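Kadlec Tea Room and Shop - Frequently asked questions
Last changed: 15 May 2023

Do I need to book a table?

For one or two persons, no. For 4 persons or more please write to us one day before, because we have only one big table and it is often taken in the afternoon. For the tasting evenings you always need a booking.

What happens at a tasting evening?

You sit down with 9 teas, from the lightest to the darkest, and Vendula Čierny tells you where each one comes from and how she prepares it. It takes two hours, sometimes a little longer if the guests have many questions. You do not need to know anything about tea before. Please do not wear strong perfume on this evening, it disturbs the other guests.

Why are the cups so small?

We are asked this every week. A small cup lets you drink the tea while it is still at the right temperature, and you can compare the first pouring with the third one. If you prefer a big mug, tell us and we will bring you a big mug. It is not a problem.

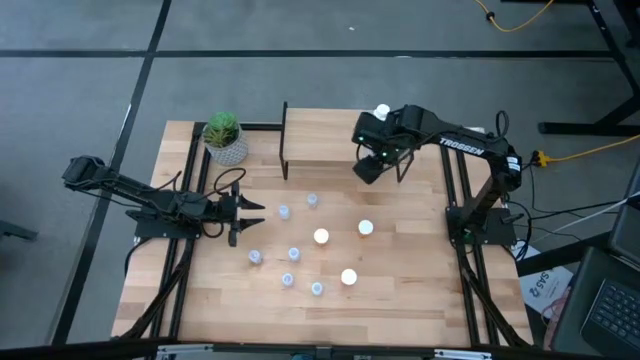 The same pot can be filled with water again several times without extra payment. With green tea we recommend three fillings, with dark tea you can go on much longer.

Can I buy the cups and pots?

Yes, most of them. The Follen cups are sold one by one, and the pots with side handle are made by Dalibor Michalík, who makes only a few in one month. When they are sold out, we can put your name on a list. We can not promise a date.

How should I keep the tea at home?

In a closed tin, in a dry and dark place, and far from coffee and spices. Do not put it in the refrigerator after you have opened it. Green tea is best in the first year. Dark tea can wait for many years - we have one from my father-in-law which is still very good.

Do you send tea by mail?

Yes. The postage is free for orders over 900 crowns. We send parcels twice a week. Pots we send only if you agree to pay for the stronger box.

I received the wrong tea. What should I do?

Please do not open the bag. Write to us with your order number and we will send the correct one and pay the return postage.

Are dogs allowed?

Yes, on a leash. Ask for a bowl of water at the counter.

Is there parking?

Not in front of the shop. The nearest bus stop is Cudden, line 197, and from there you walk downhill for four minutes.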